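Minutes -- Carno Hall Live Music Group, programming meeting, March 2024

Apologies were taken as read and the last minutes were accepted without changes, apart from fixing the spelling of Çetinkaya, which we'd managed to get wrong in both places it appeared.

## 1. Milero headline show

It's confirmed! Milero are coming to us in September on their first proper run of regional dates, and we got the Saturday we asked for. The agent has signed off on the hall, the start time and the stage plan. There was a bit of cheering at this point and the chair let it go on for a while.

The group talked about the support slot. Çetinkaya (the duo with the saz and the drum machine) were the clear favourite after their set at the winter social, which people are still talking about. Zelgate were suggested too, and everyone would love to have them, but they're a loud five-piece and changeover would be tight.

**Agreed:** offer the support to Çetinkaya. Offer Zelgate their own night later in the year, on a full bill.

## 2. Tickets

Members' presale opens first, then general sale two days later. We had a good long chat about seated versus standing and came down in favour of standing, with 60 seats kept along the back wall for anyone who wants one. Seats can be booked at the same price as standing.

The presale code goes out in the newsletter and nowhere else, please -- last time it was on social media before lunch.

**Action:** ticketing to set up the page and send a test link round the group.

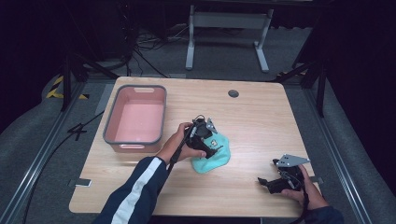
Door sales were the other question. The hall would like us to hold some back and we're happy to, as plenty of our regulars still like to turn up and pay on the night. Limit of 6 tickets per person online, no limit on the door.

## 3. Money

The arts grant came through at $2,000, the full amount we applied for. It has to go on artist fees, so it'll cover most of the Milero guarantee and take a lot of the worry out of the night. Bar income stays with the hall as usual.

**Agreed:** accept the grant and put the funder's logo on the poster and programme.

## 4. Sound and lights

The new desk is a joy and the engineers are very keen to show it off. Monitors are still a weak spot. Two wedges crackle when pushed and one has been labelled DO NOT USE, in rather large letters. We'll hire in for September and get quotes for repairs in the meantime.

**Action:** sound team to bring two quotes to the next meeting.

## 5. Posters

Three draft designs were passed around. The orange one won easily, though the date needs to be bigger and the support act's name still has to be added once they've said yes. Print run to be settled when we know how many shops will take them.

## 6. Other business

- Can we do an under-18s matinee? Lots of interest. To go on the next agenda.
- The cloakroom needs more hangers.
- Somebody's green scarf is still behind the bar.

Meeting closed at 8:40 pm. Next meeting same time, upstairs room.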